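White film on matte black bathroom faucet, won't come off

Posted by Nazanin Tehrani, May 2026

Moved into a place in Histgate with very hard water. Bathroom faucet is matte black and I'm losing the fight with it. Chalky film on the top and all down the back where it meets the counter. Wipe it, looks great while it's damp, dries and it's back. Tried dish soap, tried a magic eraser very gently (I know, I know). Landlord says use bathroom spray and the label on the spray says not for coated finishes.

Is it minerals or have I already wrecked the coating? How do you tell? And what's safe around the stone-look counter, no idea if it's real marble or not. Don't want to pay for a new faucet, the same one from Fovport is 47 dollars plus somebody to put it in.

3 replies

Darius Husar

If it goes away when damp it could be minerals or it could be a scuffed finish, both do that, so the damp thing doesn't tell you much. Run a fingernail over it. Gritty = scale. Smooth but still pale = probably the coating, and no cleaner fixes that. 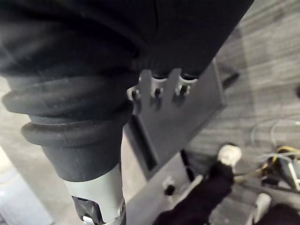 For scale, white vinegar and water, half and half, on a cloth. Not poured. Lay it on the faucet a couple minutes, wipe, rinse well, dry. Repeat tomorrow if you need to, don't leave it on overnight. Keep it off the counter till you know what it is, vinegar will etch real marble. Also some of what you're seeing may just be dust and soap. Black hides nothing, look at the tops of those fat rubber rings, a faint dusty sheen and that's enough to catch your eye. So do a plain warm water wash first and see whats left.

And no more magic eraser. It's sandpaper basically.

Afiq Ong

just use lemon, cut in half, rub. works on everything

Darius Husar

Lemon is also acid, Afiq, same warning about the marble.

Abdul-Rahman Nyarko

Agree with Darius on the vinegar. Adding a bit on the counter and on keeping it clean, typing fast, sorry.

Real marble or not: look at the edge and inside the sink cutout if you can get your head down there. Printed pattern usually stops or repeats. Real veining goes through. Still not sure, treat it as real. Towel packed around the base of the faucet before any vinegar goes near it.
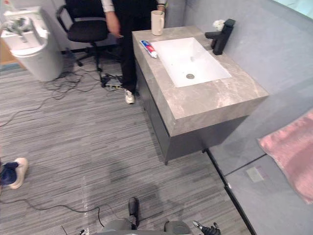 Matte black faucet behind a white undermount sink, gray marble-pattern top.

Faucets set back near the wall are the worst for this. Water sits behind them and you never get a cloth in there. Old toothbrush, warm water, then thread a rag behind and pull it side to side. Dry it last thing at night, takes no time. Toothpaste spit too, that dries white and looks just like scale. Don't ask how long I scrubbed before I worked that out.

Check the aerator while you're at it. Unscrew, soak the metal screen on its own, put back. We left ours till July one year and the water was comming out sideways.

Nazanin Tehrani

Fingernail test says gritty on the back and smooth on top. So both I guess. Doing the vinegar on the back tonight with a towel down, will live with the top. Thanks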